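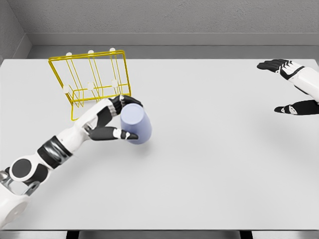 Simulation der Zelle: linke Hand mit Becher am gelben Gestell

Frage: Becher landet in der Simulation neben dem Gestell

Hallo zusammen,

ich richte gerade eine Zweiarmzelle ein (Projekt Valtora, läuft bei uns unter Valtcombe). Die linke Hand soll einen Becher greifen und in das gelbe Drahtgestell setzen, die rechte ist noch nicht beteiligt. Das Greifen klappt. Beim Absetzen kommt der Becher aber jedes Mal 16 mm zu weit rechts an und stößt gegen den Rahmen. Der Lauf bricht dann mit Meldung 1223 ab, laut Log "Kontakt in Anfahrt".

Was ich schon probiert habe: Anfahrpunkt neu gesetzt, Geschwindigkeit auf 20 % reduziert, Gestell gelöscht und neu geladen. Der Versatz bleibt gleich. An der echten Zelle habe ich noch nichts getestet, das möchte ich erst machen, wenn es hier sauber läuft.

Woran kann das liegen?

Razia Rind

2 Antworten

Antwort von Malik

Hatte ich auch mal. Reibung an den Fingern hochsetzen, dann gehts.

Kommentar von Razia Rind: Habe ich versucht, kein Unterschied. Der Becher rutscht ja nicht in der Hand.

Antwort von Aqeel Butt (akzeptiert)

Wenn der Versatz immer gleich groß ist, würde ich die Reibung in Ruhe lassen und zuerst die Koordinatensysteme prüfen. Bei uns in Clustdale war es der Werkzeugpunkt der Hand. Der lag noch am Handgelenkflansch plus Standardmaß und passte nicht zur Mitte des gegriffenen Bechers.

Vorgehen:

Greifpose anfahren und Finger schließen. Danach Werkzeugpunkt und Bechermitte einblenden und die Differenz ablesen. Diese Differenz im Werkzeug der linken Hand eintragen, auf keinen Fall im Anfahrpunkt, sonst stimmt es nur für einen einzigen Platz im Gestell.

Dann den Ursprung des Gestells kontrollieren. Manche Modelle haben ihn an einer Ecke des Grundrahmens, manche in der Mitte. Neu laden ändert daran nichts, der Ursprung steckt in der Datei. Er muss zu dem Punkt passen, auf den sich deine Ablagepositionen beziehen.

Zum Schluss 3 mm über der Ablage anhalten und von vorn und von der Seite schauen, ob der Becher frei zum Draht steht. Erst danach das Absenken wieder einschalten.

Die rechte Hand solltest du für die Zeit in einer festen Parkposition lassen, dann sind die Kontaktmeldungen leichter zuzuordnen.

Kommentar von Razia Rind: Es war der Werkzeugpunkt. Der Ursprung vom Gestell war richtig. Meldung 1223 kommt nicht mehr. Muss ich den Wert für die echte Hand noch mal neu bestimmen?

Kommentar von Aqeel Butt: Ja, auf jeden Fall neu einmessen. Und nach jedem Fingertausch wieder.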